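The Long Life of a Hotel Towel

A bath towel entering service at a mid-sized hotel will be washed more often in one year than most household towels are in five. What happens to it in that time is largely a matter of loop construction, yarn twist and drying temperature, and very little of it is visible to the guest.

Tomás Gouveia runs the textile room at Louro, a contract laundry serving hotels along the coast. The laundry logs every item by a chip sewn into the hem, and retires a towel when its absorbency falls below a fixed threshold. The current average is 268 wash cycles. Gouveia considers this respectable but not good.

"The fiber is rarely the first thing to fail," he says. "The dryer takes it. We run the dryer too long, the cotton goes below its natural moisture content, and the loops get brittle."
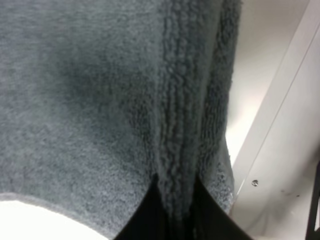 Cotton holds a small amount of water even when it feels dry. Removing that last fraction costs energy and gains nothing, as the fabric takes it back from the air within hours. Louro now stops its dryers on a humidity reading in the exhaust duct. The change cut the cycle by 6 minutes, and lint collected at the filters dropped enough that the cleaning schedule had to be rewritten.

Lint is the most direct measure of wear. Every gram at the filter came off a towel. Gemechu Woldegiorgis, a textile engineer at the Girberg mill, weighs it after each trial load and plots it against cycle number. The curve is steep at first, when loose fiber left from weaving washes out, then flat for a long period, then steep again. The second rise marks the point where the ground weave has begun to loosen its hold on the pile.

Terry is woven from two sets of warp yarn. One is kept under high tension and forms the ground. The other is fed slack, and is pushed up into loops when the reed beats several weft picks forward together. Low-twist pile yarn gives a soft towel that absorbs quickly and sheds early. On a dark slate-gray terry like the one here, the loops show as fine bumpy nubs, with small darker pores between them, and the pile reads as a texture even where the cloth hangs flat. Higher twist gives a firmer loop that survives longer and feels harsher on the skin. Woldegiorgis has settled on a middle value for the mill's Umilden line, with a 2-ply ground for strength. 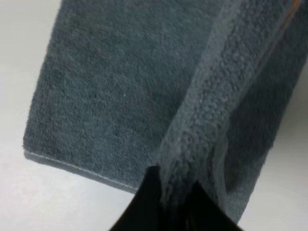 Dyed towels add a further problem. Reactive dyes bond to cotton and hold well against detergent, but poorly against chlorine bleach, and many laundries still dose bleach by habit. Color also changes how wear is perceived. A broad panel of slate gray with a faint blue-green undertone, hung against a pale background, looks matte and nearly uniform, with only slight mottling where the loops catch the light. Bleach damage on a shade of that kind appears as a local shift in hue, and a hotel will usually reject the towel long before its absorbency has declined.

Louro has moved its dyed stock to a peracid process developed with Rasedetti, a chemical supplier. It works at a lower temperature and is gentler on the dye. It also costs more per load, and the dosing pumps need recalibration every 6 weeks.

Retired towels are cut down for cleaning cloths. The hems go separately, as the chips have to come out first.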